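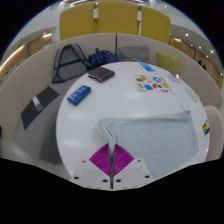 止まってくれる故障なら、まだかわいげがあるんですよ、と電話の向こうの声は言った。困るのは、何も持っていないのに最後まで仕事をやり切ってしまう機械のほうだという。

第6章　つかんだつもり
把持の失敗と、その見落とし

Furndaleの作業場から届いた報告書は、表紙だけ見れば申し分のない出来だった。タオルをつまむ、持ち上げる、折る、離す。この一連の動作を1000回くり返し、記録上の異常停止は0。配布先のCivcombeでは、回覧の余白に「順調」と書き込まれた。

順調でなかったのはタオルである。あとで映像と突き合わせると、指が布を持たないまま折り返しの軌道をなぞった回が53回あった。腕は何もない空間をていねいに折り、所定の位置でそれを静かに離し、正常終了の信号を送っていた。パントマイムとしては高く評価できる。

原因は判定の方法にあった。使われていたKershaw型の制御は、閉じる動作中のモーター電流が上がれば「つかんだ」とみなす。ところが柔らかい指は、布をはさんでも、指どうしが押し合っても、似たような電流を流す。硬い箱を扱っていたころには、箱の幅で指が止まるので、この区別を考える必要がなかった。対象を布に替えた日に、判定式を見直した者はいない。変更票の「影響範囲」の欄には「なし」とある。 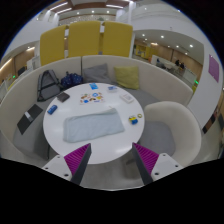 布の扱いにくさは、形が決まらないことに尽きるわけでもない。折り重なった端では一番上の層だけがつまめることがあり、この場合は指の間に確かに布があるのに、持ち上がるのは狙ったものの一部になる。卓上に他の品物が置かれていれば、ずれた布がそれを引きずるおそれもある。電流の値は、こうした事情について何も教えてくれない。

空振りは安全の問題にもつながる。Furndaleの制御では、把持が成立したと判断すると腕の速度制限が一段ゆるむ設定になっていた。布を持てば荷が軽いとわかるので急いでよい、という理屈である。つまり、つかみ損ねた腕ほど自信を持って速く動く。けが人は出ていないが、下げすぎた指先が机の縁に当たった例が2件、備考欄に小さな字で残っている。

対策として最初に提案されたのは、電流のしきい値を上げることだった。Pitatbyでの再試験では空振りの検出こそ増えたものの、今度は薄い布を正しくつかんだ回まで失敗に数えられ、機械はおよそ70回ごとに律儀に止まった。作業者は数日でその警告音を聞き流すようになった。警報の慣れについては第9章で扱う。

本章では、まず把持の成否を何の信号から推定しているのかを整理する。次に、指の開き幅、接触、映像を組み合わせた判定を順に組み立て、それぞれがどんな布で裏切るかを調べる。読み進める前に、手元の装置の仕様書で「把持完了」の定義を探しておいてほしい。見つからない場合は、見つからなかったと書き留めて6.1節に進むこと。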